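Small Hands for Small Tubes
What a simulated tube-sorting bench can teach a buyer before the real arm arrives

At Bralholm, a sample-handling workshop in Golusdale, the argument this spring was about fingers. The arm was already chosen. The open question was which gripper should go on the end of it, and the team decided to fight it out in simulation first, with a table, numbered blocks and capped tubes. 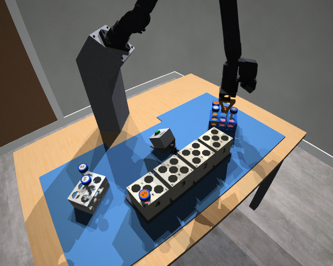
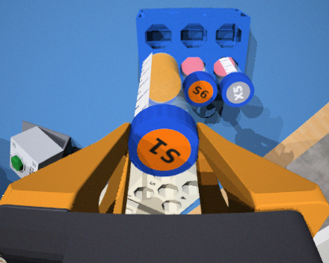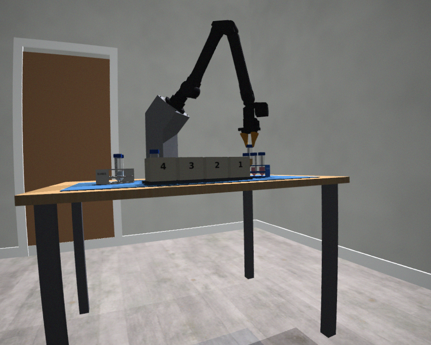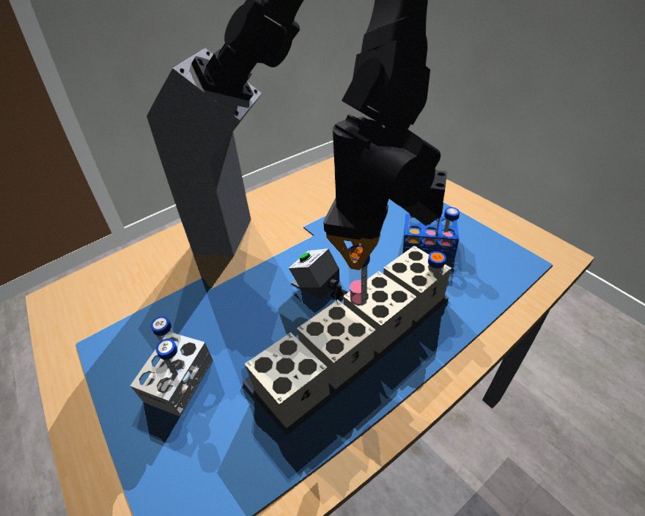

The simulated tube bench, seen from several camera positions. The second view looks past the gripper fingers to the rack.

Two designs were on the list. The Wan has parallel jaws with flat pads. The Grellen has two long fingers which come together in a point, and it is the one shown on this page. Each was given the same job: take a capped tube from one rack, carry it to a numbered block and lower it into a hole.

On paper the Wan should win, because flat pads hold a cap well. But its jaws are wide, and when they open between neighboring tubes they need space that a full rack does not have. In 14 trials it touched the next cap 3 times. The Grellen went in between the caps more easily. Its weak point is the angle. If the wrist leans only a little, the tube hangs crooked and its bottom meets the edge of the hole.

The choice of camera mattered more than the team had expected. From the side, one sees well how high the tube hangs, but it is hard to judge which hole is under it. The wrist view is the opposite – the caps are very large in it, and the fingers take a good part of the picture. The operators I spoke with wanted both, and a third from above for the blocks.

Friction is still a problem. In simulation a cap is as slippery as somebody has typed it to be, and real caps will be tested in March. Until then the Grellen stays on the arm, with a slower approach over the last two centimeters.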